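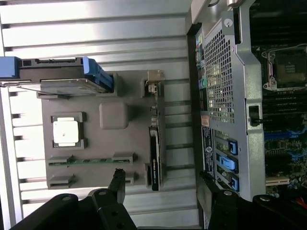

The Isthorpe Playhouse will open its spring season in March with a revival of "The Lamp at Treltach," the stage drama in which Urmila Kandpal first came to wide notice. Ms. Kandpal returns to the production in a different part -- that of the widowed mother -- and will appear in all 52 performances.

The play has been staged at the Playhouse once before, when it ran for almost five months. A film version followed with most of the original cast. 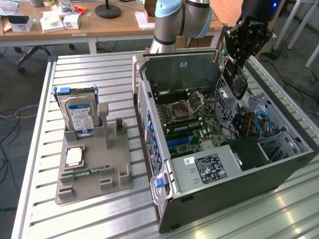
*An open desktop computer tower with its motherboard visible.*

The new staging is presented by the Nedisell Company and restores two scenes left out of the film. Ms. Kandpal will also introduce a screening of the film in the Chaturvedi Room, followed by a discussion of her stage and screen career.

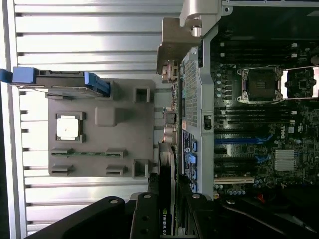 *A graphics card held upright beside an open computer chassis.*

Evening performances begin at 7:30 p.m. Matinees begin at 2 p.m. Tickets for the play and the screening are sold separately at the Playhouse box office.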